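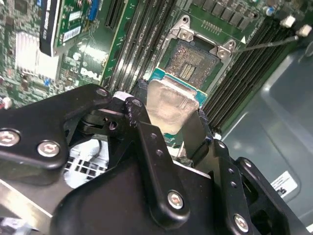

Is it worth buying used when you could afford new? Most of the time, and for more kinds of things than people think.

I've been having this argument with my brother-in-law Martti Rissanen for years, usually over dinner, and I've decided to have it in writing where he can't talk over me. Martti buys new. He likes the box, he likes the warranty card, he likes knowing that whatever goes wrong, it was him who did it. I buy used whenever I can stand to, and I think he's paying a lot of money for a feeling.

I didn't grow up this way, by the way. My parents thought secondhand meant you'd had a bad year. When we moved to Stesbridge I was still in that frame of mind, and I bought a new dining table on credit, a big heavy Lahtinen thing with a finish that marked if you looked at it wrong. It got its first ring in September, from a glass of iced tea (mine). I was sick about it for a week. The table I have now came from Irja Saarinen down the street, who was moving to a smaller place, and it already had rings and a burn and somebody's initials underneath. I have never once worried about it! I put hot pans on it. The kids do homework on it with those awful markers. That's worth something, and you can't get it at a store.

So that's my first point, and I think it's a better one than saving money. A thing that already has its first scratch lets you get on with your life.

The money is nice too, of course. I paid Irja $30 for that table and she tried to give me some of it back. The new one was around ten times that, so $300 or so before interest, and I sold it for very little, because used furniture goes for very little. People tell me this like it's an argument against me. It's the whole reason I'm standing on the other side of the sale.

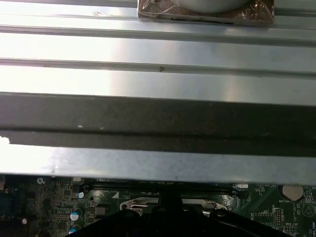
## What I won't buy used

I'm not a fanatic. Bike helmets, car seats for babies, mattresses: new, every time. With the first two you have no idea what they've been through and you can't tell by looking. With the mattress I just don't want to know.

I've also gone off used shoes. I wore a pair of someone else's boots for a whole winter and my feet kept trying to be that other person's feet. And I'm careful with anything that holds water – kettles, humidifiers, the cheaper sort of coffee maker. You can clean them, but I never quite believe I have.

Computers are where Martti thinks he's got me. He says a used computer is a used headache. I typed this on a used computer, and my last one was used too, and the headaches came mostly from me clicking on things. They're plain office machines, and plain is fine. I write emails, I do my taxes, I look up whether you can freeze cottage cheese. I don't need this year's anything for that, and I suspect most people who think they do are picturing some other life in which they edit movies.

What I will say is that you have to ask questions, and a lot of people are too shy. Ask why they're selling. Ask to see it switched on. If it has a lid or a back panel and you know somebody who understands the insides, bring them along and buy them lunch. I once drove 2 hours for a guitar amp, a Gitar, for my daughter, and was too polite to ask to plug it in. It hummed so badly the dog left the room. Eight months later I gave it to a man who wanted it for parts, and he was thrilled, so I suppose it worked out for one of us.

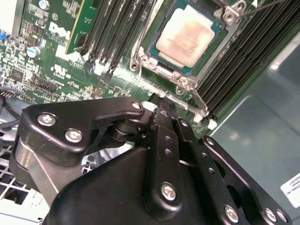
*A processor in its socket, with dried thermal paste on top.*

Martti's best argument, and I'll give him this one, is time. Buying used takes forever. You look, you message, the person doesn't answer, then they answer at midnight, then it's gone. If you work long hours and you need a washing machine by tomorrow, go and get a washing machine. I'm not going to stand at the door of the appliance store with a sign.

But I notice the time argument gets used by people who have spent a whole evening comparing new toasters. I've seen Martti do it. He had a notebook out. Meanwhile Skillden, the thrift place behind the post office, has a shelf of toasters that all make toast, and they'll let you plug one in at the counter to check.

There's a kind of shopping I do miss, the kind where you know exactly what you want and get it. Buying used, you end up with the blue one. You wanted white, there was only blue, and for a while you live with blue and grumble. Our armchair is a sort of mustard that none of us would have picked. My son has claimed it completely and gets huffy if a guest sits there.

Martti is in the market for a lawnmower, and Irja's nephew is selling one. I've passed along the number.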